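The Pause Before the Hand Closes

At Mevar, a small software company in Lustusdale, the most discussed number on the whiteboard is a waiting time. It says how long an arm stays above an object before its fingers begin to close. When I visited at the end of winter, the team had been working on this number for 28 days, and they were not tired of speaking about it.

"A person looks at a bottle and takes it," says Jordan Hebden, who leads the planning group. "Our program looks, makes a plan, starts to move, and then it looks again and has a different opinion. All the time it was changing its mind."

The program is called Grellirer. It takes the pictures from the cameras, decides where the things on a table are and how they are turned, and gives each of two arms a path to follow. None of these steps is new. What Mevar sells is the part in between, the layer which decides how much the planner should believe the cameras at each moment.

Small bottles are a good test for such a layer. They are round, so they roll when a finger touches them from the wrong side. When they lie down, the cap end and the base end can be confused, and the arm then arrives turned by half a circle. When they lie close to each other, the perception often joins two bottles into one long object, and the planner chooses a grip in the middle, exactly where there is nothing to hold. Inside a plastic bin it becomes harder again, for the walls let through the color of a thing but only a soft shape of it. 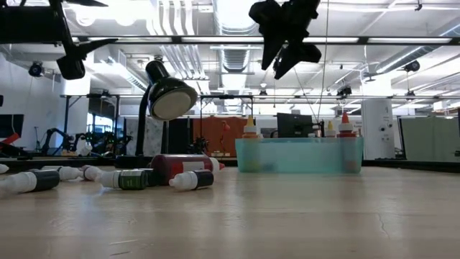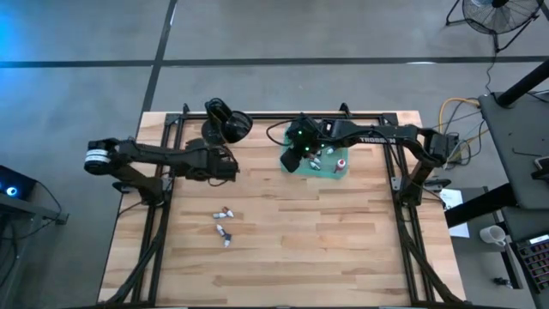

Stuart Pickering wrote most of the perception code. He came to the company from map software, and he says that he still thinks of a table as a kind of map. In the first version of Grellirer, every camera picture produced a fresh list of objects, and the old list was thrown away. If a bottle was hidden by the arm for a moment, it disappeared from the list, and when it came back it had a new name. The planner believed that this was a new bottle and started from zero.

In February he replaced the list with what the team calls the ledger. An object in the ledger is not removed when it is out of sight. Its position only becomes less certain, a little with each picture, until the program sees it again or gives it up after 60 pictures. The planner reads this uncertainty and moves slower where it is high.

"It was a boring change," Pickering says. "I wrote it in two afternoons. Then I needed weeks to find all the places in the old code where somebody had trusted that the list was always fresh. Some of these places were written by me."

Two arms over one table bring a different problem. Each arm has its own planner, and both read from the same ledger, so they can choose the same object. The team first tried to divide the table by a line in the middle, but then an object lying on the line was taken by neither side. Now an arm must reserve an object before it moves. The reservation ends by itself if the arm has not come near enough in seven seconds. Hebden would like to make this time shorter. Pickering would not, and the question was still open when I left.

Much of the daily work is done with a tool named Tapley, which records every decision of the planner together with the camera picture on which the decision was based. An engineer can stop at any point, change one value and ask what the program would have done. On the afternoon of my visit there were 106 recorded grasps waiting for review. Hebden opened one of them and moved the slider back and forth - the predicted path jumped from the left side of a cap to the right side, then back again. The change was caused by a bright reflection, she explained, and the program had taken it for an edge.

The pause on the whiteboard is the answer to such cases, at least for now. The arm waits until several pictures in a row agree about the angle. With a long pause the grasps are better, but a customer who stands beside the table becomes nervous. With a short one the arm looks confident and misses more often.

The next version will choose the length of the pause for each object separately, with a short wait for things which stand upright and alone, and a longer one for things lying together. Hebden has already written the tests. Pickering wants first to clean the code that handles reflections, and he has asked for two more weeks.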